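Canned coconut juice

Canned coconut juice is a ready-to-drink beverage made from the pressed flesh of mature coconuts, diluted with water and sealed in a metal can. It is distinct from coconut water, the thin liquid found inside the nut, and from the thicker coconut milk sold for cooking. The drink is white and opaque, mildly sweet, and is sold in most grocers that stock Chinese foods.

Preparation and composition

The flesh is removed from the shell, pared of its brown skin, grated and pressed. The resulting liquid is filtered, sweetened and blended so that the fat remains evenly spread. It is then heated, filled into cans and sterilised. Some separation during storage is normal, and most producers advise shaking before opening. The unopened can keeps at room temperature.

Container and label

The usual container is a tall, narrow cylinder with a metal rim at either end. Labels in this category tend to be densely printed, with large characters in strong colours and very little plain ground. A well-known example carries the words 正宗椰汁 ("authentic coconut juice") and 椰树牌 ("Coconut Palm brand") in black on a yellow band next to the rim.
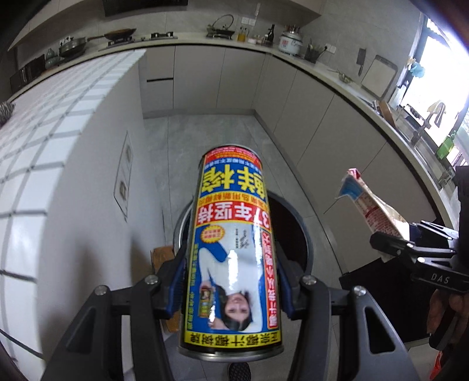
Can of coconut juice with a yellow, red and blue label, held base upwards.

The same label bears the characters 鲜榨 ("freshly pressed") in yellow on blue, and the phrase 37年坚持, which may be rendered as "37 years of persistence". A photograph of a smiling woman in a white top occupies much of one side, with a small picture of the can itself next to her. The use of a picture of the product on the product is a common device in packaged drinks – it allows the design to be recognised even when reproduced at a small size.

Marjorie Furnival, in her survey of imported grocery packaging for the Gundbridge Museum of Household Goods, groups such labels under the term "full-surface lettering". Her study covered 832 containers, of which 56 held coconut drinks. She notes that shoppers in Stulcombe who could not read Chinese nevertheless identified particular cans from across an aisle by the arrangement of colour alone.

Storage in the home

Cans should be kept in a cool cupboard away from direct sunlight. They may be stood on either end, although storage with the lid downwards is sometimes preferred in dusty larders, as it keeps the drinking surface clean. Dented or swollen cans should be discarded. Once opened, the juice should be moved to a covered jug, refrigerated and used promptly.
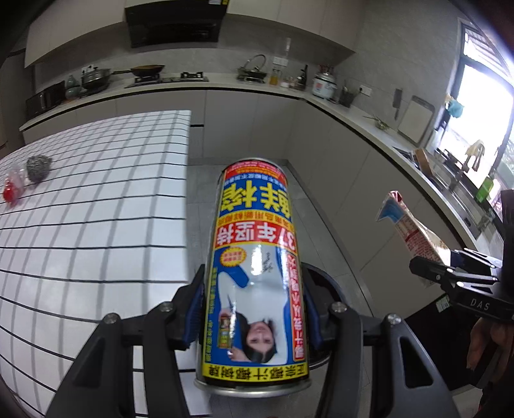
Serving

Coconut juice is most often served chilled, without ice. It may also be warmed gently in a pan, but should not be boiled, as the fat tends to separate. In cookery it is used in puddings, jellies and sweet soups, where it gives a lighter result than coconut milk.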